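Fersenwahl bei Stino-Socken?

okau_strickt
Bumerang oder Käppchen? Meine Fersen leiern nach 5 Wäschen aus, und die Familie trägt sie nur noch aus Mitleid.

Ternby
Käppchen, immer. Bumerang ist für Leute, die keine Maschen aufnehmen wollen.

MiyukiK
@Ternby Quatsch. Ich stricke seit 14 Jahren Bumerang, da leiert nichts. Eher nimmst du zu dicke Nadeln, okau.

okau_strickt
2,5er, wie auf der Banderole. Streifen in Grün, Pink und Blau, mein Geschmack steht hier nicht zur Debatte.
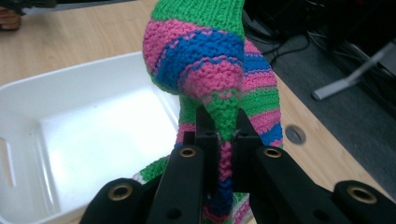
Heute Abend ribbel ich jedenfalls nichts mehr auf.

Ternby
Nimm 2,25er. Und trotzdem Käppchen.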